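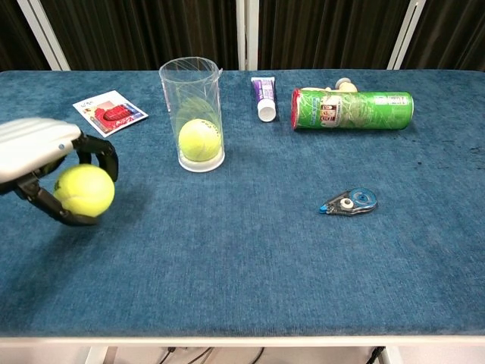 Tennis ball held in a black-fingered gripper above the test table, Corby laboratory.

Software Engineer, Grasp Planning and Control
Fondgate Robotics, Corby site

Fondgate Robotics invites applications for a full-time position in its manipulation software group. The successful candidate will maintain Tak, our in-house grasp planner, and will take part in its integration with the Wetar control stack.

Duties include:
Improving grasp selection for objects near or inside clear containers
Reducing planning time, currently 600 ms per grasp, to 200 ms
Maintaining the regression suite of 3,752 recorded grasps
Reviewing code and writing release notes

Applicants must hold a degree in computer science, engineering or a related field and have five years of experience in C++ and Python. Knowledge of motion planning or depth perception is desirable.

The position is based on site and begins in August. Please send a résumé, a cover letter and one code sample to the Fondgate personnel office. Only applicants selected for interview will be contacted.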